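Kamley Data Services
Last updated: Friday, 9:10 am

1/10
Kamley advises clients that the revised data retention schedule for the Doton reporting platform takes effect in February. The principal changes are set out in this thread.

2/10
Transaction-level records will be held in the primary warehouse for 58 weeks. Older records will move to archive storage and remain available on request.

3/10
Dashboards that draw on archived records will continue to load, but will display monthly totals only. Clients requiring daily figures should export them before the change.

4/10
Three source systems are affected: billing, inventory and customer enquiries. Payroll data is governed by a separate agreement — its retention period is unchanged.

5/10
Organizations using the Groltel connector must re-authorize it after the move. Existing credentials will not carry over.

6/10
Duplicate customer records will be merged before archiving. Where two records conflict, the most recently verified entry will prevail.

7/10
Mal-soon Choo, Director of Data Governance, will chair the client briefing. Written questions are to be submitted through the Doton portal by noon on Friday.

8/10
Table coverings in teal and white plaid.
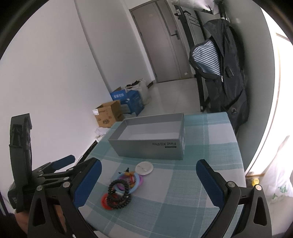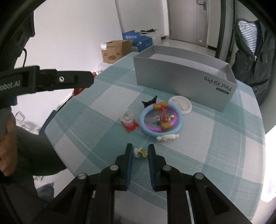
9/10
EXPORT REQUESTS
Requests must name the source system, the reporting period and the preferred file format. Incomplete requests will be returned to the sender.

10/10
Clients whose contracts were transferred from Son should confirm their account centre code before applying — the former codes are no longer recognized.

14 shares · 3 comments

© Kamley Data Services | Contact | Back to top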